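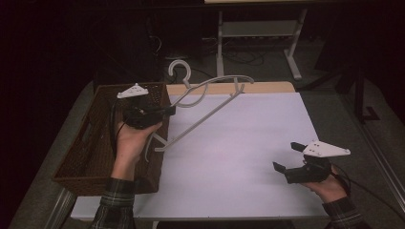
Getting started with the Proltard pair kit: your first hanger task

Search the site Search Go

I've had the Proltard pair kit for long enough now that people keep emailing me the same things about it, mostly "is it any good" and "why do my recordings look terrible". So I've rolled both into one page. If you only want the verdict, skip to the end. If the box is sitting open on your floor and you're wondering what to do with it, start from the top and we'll get you as far as a decent first batch.

Quick recap if you've come in from a search. The kit is 2 hand-held grippers, one for each hand, with the plates that go on top and the leads. You do a job with them, the kit records what your hands did, and you use the recordings to teach a robot arm to do the same job. The software that sorts it all out afterwards is called Rulilgate and you get a licence for it with the kit. You don't need an arm to start recording (I didn't have one for ages!) but you'll want one eventually or there's not much point.

Setting up the table

Clear it. Properly clear it, I mean, not pushed-to-one-side clear. Then lay a big plain sheet over the top, the biggest you can get hold of. I use a white one and leave a strip of wood showing along the far side, where it doesn't quite reach. The sheet gives you a nice calm background and it also stops you sliding things about on a shiny surface and chasing your own reflections.

Put your basket on the left. I went with a brown wicker one. It has good straight sides and it stays open without any help. A floppy bag is a nightmare and I'd save that for later.

Keep the lights soft if you can. I had a bright lamp pointing straight down for my first few goes and the white sheet went blinding. Turned it off, much happier.

Sorting the plates and leads

The marker plates go on top of the grippers and they need to be on firmly. Give each one a wiggle before you start. If it moves under your finger it'll move when you're working, and Rulilgate will think your hand has jumped sideways. The manual tells you to check them at the start of the day. I check them every time I put the grippers down, and I've thrown away far fewer recordings.

The leads are my main grumble. They're thin, which is good, but they do like to wander across where you're working. Run each one back along your wrist and off the near side of the table, then pick the grippers up and reach as far as you're going to reach. Feel a tug? Give yourself more slack. Do this before you press record and not halfway through, as I have done more times than I'd like to admit.

Long sleeves are fine, by the way. I get asked that a lot.

The first run

Right, the hanger. I like a plain plastic clothes hanger as a first object. It's light, it's cheap, and it's awkward in a useful way: thin bits, a hook that catches on things, and no obvious place to hold it. If your recordings of a hanger are tidy, cups and boxes will feel like a holiday.

Start recording with both grippers open and held still over the sheet. Count slowly in your head, then move. That little pause at the start is how Rulilgate knows where the run begins and if you rush it you'll be trimming by hand later on. 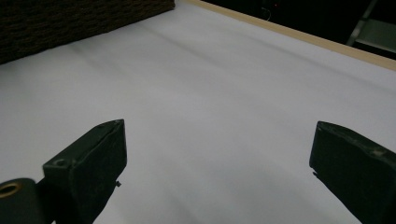
Then come in slowly with the jaws wide. Everyone's instinct is to half close them on the way in, the way you would with your own fingers, and it makes the last bit of the move really fiddly. Leave them open until you're there, line up, squeeze the trigger smoothly, wait a beat, lift. The fingers will get scuffed along the edges with use. Mine look quite battle-worn and I've not noticed it making any difference to the grip.

Going for the bar along the bottom of the hanger is easiest. The hook is the worst, it twists. Whichever you choose, try to choose the same one for the whole batch. You can do a second batch with a different grip and label it separately, and Rulilgate will be quite happy with that.

If you drop it, stop. Don't scrabble about trying to rescue it, just end the run, put everything back and go again. I keep a bit of paper next to me for noting which ones to bin.

How many do you need?

More than you'd think and fewer than the forums say. I aim for 200 runs of one job before I bother training anything. I don't do those in one sitting, my wrists wouldn't have it. I do them in blocks of nine, then a stretch and a cup of tea, and I move the hanger to a new spot and turn it a bit for every go. Please do turn it! A batch where it always lies the same way will teach your arm that hangers only ever lie that way.

Using both hands

Once picking up with one hand feels natural, bring the other one in. Left hand takes the end of the hanger, right hand waits open nearby and comes in to steady or take over. Keep the waiting hand still. If it drifts about while you're concentrating on the other one, all of that drifting ends up in the recording too.
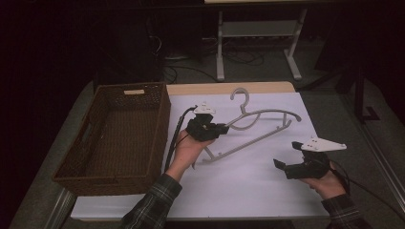
One reader wrote in to say they'd had better luck doing the whole job in slow motion for the first batch, left hand and right hand both, and only speeding up once they'd stopped thinking about the triggers. They also swear by resting their elbows on the table between runs. I tried the slow version for a block and yes, the results were cleaner, although it does drag a bit.

So is it any good?

I'd say so, with a couple of moans. The triggers are lovely, light enough that my hands don't ache and firm enough that I don't close them by accident. The plates are easy to read and easy to swap. Rulilgate is slow to open but does what it says once it's going, and I've had 2 updates so far that didn't break anything.

Against that, the leads, as above. The printed guide is thin on anything to do with both hands together, and I had to work most of that out for myself. I did also try the Florasholm starter set before this one and found it heavier in the hand, though its carry case is miles better. If you've already got a Florasholm I wouldn't rush to swap.

I bought mine through Harahap, who had it in stock in February when I couldn't find it anywhere else. Spare fingers are sold separately and it's worth getting a set with your first order to save on postage.

Next up I'll do a page on labelling your batches in Rulilgate, with the folder names I use.

We use cookies to remember your settings and to see which pages get read. Accept Manage cookies

Get new how-tos by email. Enter your address Sign up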